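HOSP 219 – Food Storage and Stock Control
Handout 2: Dry storage, par levels and rotation
Oct 19, 2024

Read this before the lab. Bring it with you, along with the count sheet from last time. The sheet is due at the start of class even if your totals did not match the ledger.

1. What dry storage covers

Dry storage is any space that holds food without refrigeration: flour, sugar, rice, canned goods, oils, dried fruit, spices, and bread that will be used the same day. Paper goods can share the room but not the shelf. Cleaning chemicals stay out of the room entirely. In this course we treat the bread rack as part of dry storage even when it stands in a prep area.

The room should be cool, dry and dark. Write the temperature in the log at opening and at closing. A storeroom that shares a wall with the dish machine will run warm on that side, so put canned goods there and keep flour and nuts away from it.

2. Receiving

Check the delivery against the purchase order first and the invoice second. Students often do it the other way around and end up accepting items that were never ordered. Open at least one case of each product. Look for torn bags, dented seams, stains from earlier moisture, and any sign of insects along the stitching.

Write the receiving date on every case before it leaves the dock. Use a marker, large figures, on the side that will face out. If a case is split into bins, the date goes with it on a new label.

3. Par levels

A par level is the amount you want on hand right after a delivery. For this course:

Par = (average daily use x days between deliveries) + safety stock

Worked case: the Bandden cafeteria uses 80 dinner rolls a day. Bread comes every 2 days. Safety stock is set at half a day, or 40 rolls.

80 x 2 = 160
160 + 40 = 200

So par is 200 rolls. If 35 are left when the order goes in and they will still be usable, order 165. If they will not be usable, order 200 and record the 35 as waste. Do not subtract stock you are going to throw out – this was the most common error on the first quiz.

Safety stock is a judgment. It is higher for items with slow suppliers and lower for items that spoil. Bread gets a small one. Canned tomatoes can have a week or more.

4. Rotation

First in, first out (FIFO): the oldest stock is used first. First expired, first out (FEFO): the stock with the nearest use-by date goes first, whatever day it arrived. The two usually give the same answer. When they differ, follow FEFO.

New stock goes behind old stock. On a shelf that can only be reached from the front, this means taking the old stock out, loading the new, and putting the old back. It is slow and people skip it on busy mornings.

For open bins, never pour new product on top of old. Empty the bin, wash it, let it dry all the way, then refill it. Leftover product goes in a separate labeled container and is used first.

5. Shelving and bins

Wire shelving lets air move and does not hold crumbs. Solid shelving is better for small items that tip. Keep the bottom shelf off the floor by the distance your local code gives, and leave a gap at the wall so that you can see behind it.
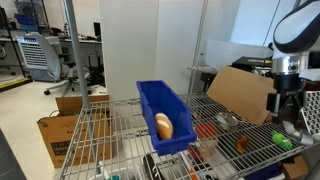
Fig. 1. Plastic bin on wire shelving, with one bread roll.

Choose the bin by how it will be used. Long narrow bins make good use of a deep shelf and pull out like a drawer. Short wide bins are easier to count. Mixing both on one shelf wastes space.

6. Counting

Count in shelf order, left to right and top to bottom, and write the sheet in that same order. One person counts and the other writes. Partial cases are recorded in units, not fractions of a case.

Nuvus, the inventory program on the lab computers, will not accept a blank. Enter zero if there is none. If an item is on the shelf but not on the list, write it at the bottom and enter it later under "unlisted."

Variance = counted amount – ledger amount. A negative figure means less on the shelf than the books say. The Worora case in your packet has a ledger total of 339 units and a count of 327, for a variance of -12. Before calling this a loss, check for unrecorded transfers, a missed invoice, and a unit error.

7. For next time

Finish the par table for the six items on page 4 of the packet. Read the Sheikh Bakery case and be ready to say which items you would move from FIFO to FEFO. The storage test is in November and covers Handouts 1 to 3. Calculators are allowed, phones are not.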